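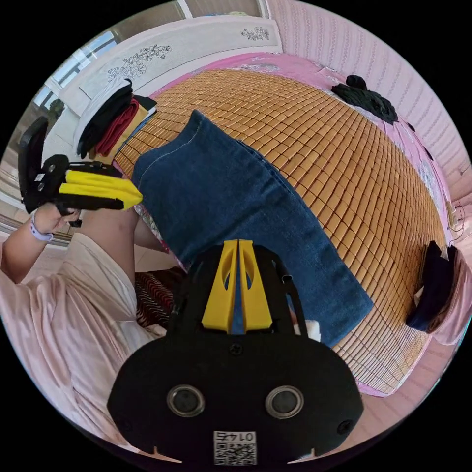 Denim spread flat on the bed, next to the folded pile.

Skerance Household List
Home | Archive | By thread | By author | Search | Subscribe | Log in

Message 363
Subject: Re: [skerance] Denim, drawers, and my marriage
From: Heather Grimshaw
Date: Sat 21 January

Senthil Sundaram wrote:

> Long-time reader, first complaint. We moved everything into the Zasby
> dresser over the holidays and the denim drawer will not close. I fold
> in half, in half again, and then lean on it. My wife rolls hers and
> says rolling is the modern way. Mine look like a stack of phone books
> and hers look like a campfire.
>
> Is there a right way to fold jeans? Does it apply to skirts? And does
> everybody else do this on a table? We have no table that isn't
> already full of something.
>
> Senthil

Senthil,

Welcome to the thread that comes back every winter. I've been on this list long enough to remember the fitted sheet argument of a few Augusts ago, after which two people unsubscribed and one took up ironing out of spite. Jeans are calmer. Mostly.

First, the table. I fold on the bed and always have. I sit right on it with my legs tucked up, which my mother considered the first step toward eating in there too. A soft mattress does swallow the edges of whatever you're folding, so if you have one of those mats made of little tiles, leave it on and fold on top. Denim pushes flat on it in a way it never will on a comforter.

Second, your wife. Rolling is fine for a suitcase. In a drawer, the rolls relax overnight and by Wednesday you have the campfire. You may tell her I said so, or you may prefer to stay married.

My way, for what it's worth:

1. Do the light stuff first. T-shirts, pajamas, anything that behaves. You get a pile going early and feel like a competent person, and you'll need that feeling for the denim.

2. Lay the piece out flat, on the diagonal if the bed is crowded. I used to insist on square to the headboard. Then I got a smaller bedroom and discovered flexibility. Pull the seams straight with your hands and push the pockets flat. Pocket lining that has wandered up into the waistband accounts for half the bulk in a bad stack.

3. Fold it lengthwise, one leg onto the other. For a skirt, bring one side seam over to meet the other. If the seat sticks out in a point, tuck the point in. Corey McAlister will write in to say you should never tuck the point. Corey has very deep drawers.

4. Now from the hem up, stopping short of the waistband, and then over again. What you want is a rectangle with its thick parts spread out. Your half-and-half-again method puts the waistband, the fly and both hems in the same corner, and there's your phone book. Press the air out with your forearm. Don't kneel on it. I've knelt on it, and you get a crease down the front that lasts until spring.

A folded piece of denim ought to sit on the mat by itself, more or less the shape of a place mat, and wait its turn. Mine don't go on the pile with the thin things. In the picture below, the pile at the top has a pink piece over a dark navy one, and the denim has its own patch of mat. 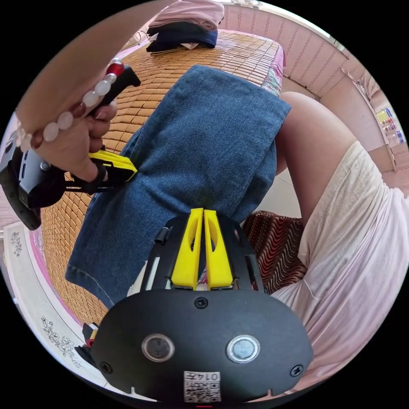

5. Load the drawer last, and load it on edge. My Zasby drawers are 14 inches from front to back and the folded denim stands up in them like files. You pull one out and the others stay put, provided you've packed them snugly. If they slump, you own too few pairs. If the drawer won't shut, you own too many, and I'd start with the ones you're saving for when they fit.

On the loose cloths and scarves that turn up in every load: I let them lie beside my knee until the end and then deal with them all at once, badly. Drahomíra Krajčí sent a very good method for these last year, with a drawing, and I printed it out and have never seen it again. It should be in the archive if somebody has the patience for the search box.

How long does it take? With the radio on, a full bed is 60 minutes for me, and that includes a stretch of staring at the wall. Ngaio Te Moana says she can do it in half that, but Ngaio doesn't match socks. She has a bag.

One question back to you. Does your Zasby have the Dalus runners or the old wooden ones? The wooden ones on mine jam in damp weather no matter how I fold, and I spent a whole fall blaming my pants. A rub with a candle stub along the bottom edge cured it.

Let us know if the drawer closes. And please leave the leaning to professionals.

Heather

Related messages
Denim, drawers, and my marriage – Senthil Sundaram
Scarves and odd cloths, with drawing – Drahomíra Krajčí
Never tuck the point – Corey McAlister
The sock bag, defended – Ngaio Te Moana
Oei hangers: do they all squeak?
Fitted sheets (thread closed)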